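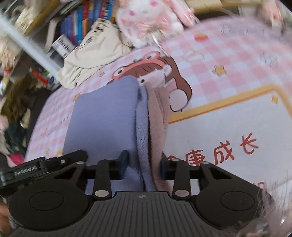 면 60수 고밀도 원단 세탁 후 수축률이 스펙과 안 맞습니다

작성자: 씨실날실
2023년 4월 19일
조회 953

Erkholm에서 나온 평직 면 원단을 침구용으로 받아서 테스트 중입니다. 스펙 시트에는 경사 방향 수축률 3% 이하로 적혀 있는데 제 측정값은 계속 5%를 넘습니다.

조건은 다음과 같습니다.
시편은 원단 폭 중앙부에서 채취, 표시 간격 288mm
드럼 세탁기 40도 표준 코스, 중성세제
탈수 후 텀블 건조, 고온
건조 직후 측정

위사 방향은 1%대로 나와서 문제가 없습니다. 경사 쪽만 이렇게 나오는 게 로트 문제인지 측정 문제인지 판단이 안 섭니다. 같은 원단 써보신 분 계시면 수치 부탁드립니다.

답글 1
작성자: 텐터기

건조 조건부터 스펙 시트와 맞추셔야 합니다. 3% 이하라는 값이 자연 건조 기준이면 텀블 고온 값과 직접 비교가 안 됩니다. 시트 하단 각주에 건조 방식이 적혀 있을 겁니다. 그리고 건조 직후 측정은 권하지 않습니다. 과건조 상태의 면은 표준 상태 수분율보다 낮아서 치수가 작게 나옵니다. 최소 4시간은 조습하고 재세요.

답글 2
작성자: 씨실날실

각주 확인했습니다. "line dry"라고만 되어 있고 세탁 온도는 없습니다. 조습은 안 했습니다. 항온항습 설비가 없어서 실내에 두는 정도만 가능합니다.

답글 3
작성자: muslin_k

조습으로 회복되는 폭은 그렇게 크지 않습니다. 2%p 차이를 그걸로 설명하는 건 무리라고 봅니다. 저는 로트 쪽을 의심합니다. 산포라이징 공정에서 경사 방향 압축을 덜 주면 딱 이런 결과가 나옵니다. 위사는 멀쩡하고 경사만 튀는 패턴이죠. 작년 7월에 Drondton 원단에서 같은 증상을 겪었고 로트를 바꾸니 정상 범위로 돌아왔습니다.

답글 4
작성자: 텐터기

조습만으로 설명된다고 쓰지 않았습니다. 건조 방식과 합쳐서 본 겁니다. 텀블 건조는 기계적 교반이 들어가서 이완 수축이 훨씬 많이 진행됩니다. 평직 고밀도에서 자연 건조와 텀블 고온의 차이가 2%p 나는 건 흔합니다. 경사만 튀는 것도 제직과 가공에서 경사 장력이 더 크게 걸리니 당연한 결과고요. 이 데이터로 로트 불량이라고 하면 공급처에서 안 받아줍니다.

답글 5
작성자: muslin_k

산포라이징이 제대로 됐으면 그 이완분이 미리 빠져 있어야 합니다. 그러려고 하는 공정입니다. 방축 가공품이라고 표기해서 팔면서 텀블에서 5%가 나오면 저는 반품 대상으로 봅니다.

답글 6
작성자: 겉감안감

스펙 시트에 방축 가공 표기가 있나요? 본문에는 그 얘기가 없습니다.

답글 7
작성자: 씨실날실

다시 봤습니다. 방축 표기 없습니다. 가공란에는 정련, 표백, 실켓만 있습니다.

답글 8
작성자: muslin_k

그러면 제 전제가 틀렸네요. 방축 없는 60수에 5%면 반품은 어렵습니다. 다만 시트에 3% 이하를 적어 놓은 근거는 물어볼 만합니다.

답글 9
작성자: 보빈교체중

표시점은 뭘로 찍으셨나요. 수성펜이면 세탁하면서 번져서 중심 잡기가 어렵습니다. 저는 폴리에스터 재봉사로 한 땀씩 떠서 표시합니다. 접힌 자국이 남은 상태에서 재면 그것도 오차에 들어가니 평평한 판 위에서 장력 없이 펴고 측정하세요. 다림질은 하지 마시고요. 스팀 다리미로 누르면 경사 방향이 다시 늘어나서 값이 좋게 나옵니다.

답글 10
작성자: 씨실날실

유성 마커로 찍었고 번짐은 없었습니다. 다림질은 안 했습니다. 시편은 2매인데 적은 편인가요?

답글 11
작성자: 텐터기

적습니다. 3매 이상으로 하고 시편마다 경사 방향 세 군데를 재서 평균 내세요. 원단 양 끝 변사 쪽은 피하고요. 자연 건조 조와 텀블 조를 따로 돌리면 여기서 싸울 필요도 없습니다.

답글 12
작성자: 홈질러

침구용이면 규격 시험보다 실사용 조건이 중요하지 않나요. 사는 사람은 어차피 건조기에 돌립니다. 저는 Awad 평직으로 이불 커버 만들 때 재단 전에 원단을 통째로 두 번 세탁하고 건조기까지 돌립니다. 그러면 수축률 몇 퍼센트인지 신경 쓸 일이 없습니다.

답글 13
작성자: 겉감안감

소량이면 그렇게 해도 되는데 80야드 롤로 들어오면 선세탁이 비용입니다. 가정용 건조기에 나눠 넣으면 구김이 깊게 잡혀서 재단할 때 결 맞추기도 힘듭니다. 저는 여유분을 패턴에 반영합니다. 수축률 5%에 완성 길이 2100mm면 재단 길이는 2100을 0.95로 나눈 값에 시접을 더하면 됩니다. 2100에 1.05를 곱하는 분들이 있는데 그러면 모자랍니다.

답글 14
작성자: 홈질러

로트마다 수축률이 다르면 그 여유분도 매번 다시 계산해야 하는데요. 선세탁이 더 확실하다는 생각은 그대로입니다.

답글 15
작성자: 씨실날실

시편을 다시 잘라서 두 조로 돌렸습니다. 각 3매, 실내에서 하룻밤 둔 뒤 측정했습니다.

자연 건조: 경사 3.1%, 위사 0.9%
텀블 고온: 경사 5.2%, 위사 1.4%

자연 건조 값이 스펙 상한을 조금 넘지만 제 측정 오차를 생각하면 불량이라고 하기는 애매합니다. 공급처에는 시험 방법과 세탁 온도만 문의해 두었습니다. 재단은 텀블 값 기준으로 잡겠습니다.

답글 16
작성자: 텐터기

1회 세탁 값이죠? 면은 3회까지는 더 줄어듭니다. 5회까지 돌려서 누적값으로 잡으세요.

답글 17
작성자: 보빈교체중

봉사 수축도 같이 보세요. 면사로 박으면 솔기가 따로 웁니다. Celtthorpe 코아사로 바꾼 뒤로는 솔기 퍼커링이 많이 줄었습니다.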